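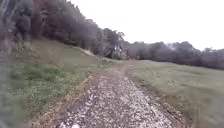
Progress report to the Adjei Fund: the track rover at Berau

January 27, 2022

Where things stand

The rover works. We put that first because the last report took four pages to get round to saying that it didn't. It now drives the gravel track beside the lower field under its own control, stops when told, and has not gone into the grass of its own accord for 21 outings in a row.

The money you gave us was for setting up one machine properly and keeping it going, with a written record of what that takes. The record is longer than we had hoped. The machine is the same one, though a fair amount of it has been replaced.

The track as a place to work

Those who chose the site on our behalf did so from a map, on which it is a thin straight line. On the ground it is loose pale stones over brown earth, with a wheel rut down one side and a bare dirt edge on the other. Past the verge the field is level and wide. On the other side the ground goes up to the woods. For a machine that finds its way by telling track from not-track, it is a fair test: the stones are easy, the dirt edge is middling, and the rut is where the arguments happen.

We asked in the autumn whether the track should be levelled. Our view now is that it should be left alone. The rover copes, and the places we would like to send it next are no smoother.

Setting up the drive

The first set of wheels came with the kit and were meant for warehouse floors. Small stones lodged between tyre and guard and stayed there, and the motor controller read the drag as a hill. It did its best to climb it. We moved to wider tyres with an open tread, raised the guards by 15 millimetres and told the controller to be less ambitious. The stones still get in, but they now get out again.

Both rear motor mounts worked loose during the first weeks. The fix was thread lock and a second bolt, total cost less than the postage. The mounts are checked by hand before every outing and the result goes in the book, which has so far recorded the word "tight" more often than any of us would have thought possible.

Setting up the camera

The forward camera sits on a short mast. As delivered, the mast shook on gravel to the point where the near ground smeared and the software lost the edge of the track. We tried foam, then rubber washers, then more foam. What helped was cutting the mast down by a third and bracing it to the frame. Some blur remains at the sides of the view when the rover crosses rough patches, and we have stopped chasing it for now.

Flat, bright skies were the other trouble. With the exposure left to itself, the camera made a lovely job of the cloud and turned the ground to soup. It now sets its exposure from the lower half of the view only. This took one afternoon, after 2 months of blaming the lens.

The track-finding model was retrained on 1,000 labelled stills from the site. Labelling was dull and we would budget more biscuits another time. The model's remaining weak point is where stones thin out and the track goes pale in the distance; it becomes unsure and slows down, and we have decided to regard that as good manners.

Looking after it

The routine has settled to this:

Before going out: motor mounts, tyre pressure, emergency stop tried from the handset, lens wiped.

On coming back: stones picked out, mud off the underside, battery on charge, log copied.

Monthly: connectors opened and dried, wheel bearings spun by hand and listened to, camera alignment checked against the board on the workshop wall.

A full turn-round takes about 40 minutes. The plan said ten.

Repairs and spend

The one serious fault was water in the battery connector, which shut the rover down at the far end of the track and led to its being brought home in a wheelbarrow. Pleltotard supplied a sealed replacement at cost. The Cadunus charger has been faultless, apart from its fan, which sounds like a hairdryer and has been moved to the corridor.

We are inside the parts budget and over on hours. We are not asking for more, but would like to move the unspent travel line across to labour, as the wheelbarrow did not charge mileage.

Next period

Carry on with the weekly outings until March. Fit a second set of bearings before the present ones ask for it. Try the rut at walking pace, in both directions. Write the setup notes up so that a person who has never met this machine could get it out of the shed and back again.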